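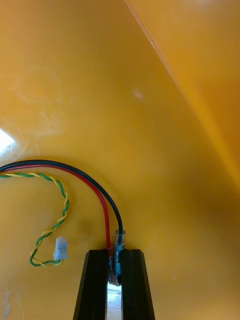
*Leads for the round board, gripper close-up.*

The two-arm bench is wired and moving. Aatos Rantala put in most of March on it, and the job we picked is dull on purpose: take a harness from a yellow tray, bring it to the red board, lay it down straight.
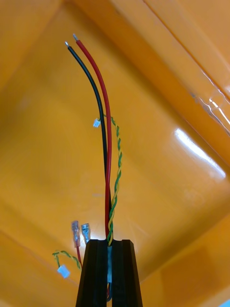

**Can I bring my own harness to try?**
Bring it to any open evening, as long as the leads are under 183 mm.

So far the log has 129 tries with 77 good placements. Twisted pairs are the worst part. They spring back when the fingers open. 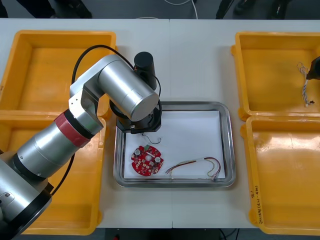
**Pekgate Workshop | Automation Group**

The trays stay where they are, please. Their positions are saved in the program, and redoing them took Aatos 43 minutes last time. The marker codes match the sheet by the door.

Next up is seating the small white plugs. We'll start with the arm at quarter speed and the board screwed down, 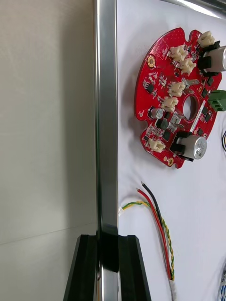 then take the screws out once it stops pushing the board sideways. Anyone with spare connectors, leave them in the Cendura box.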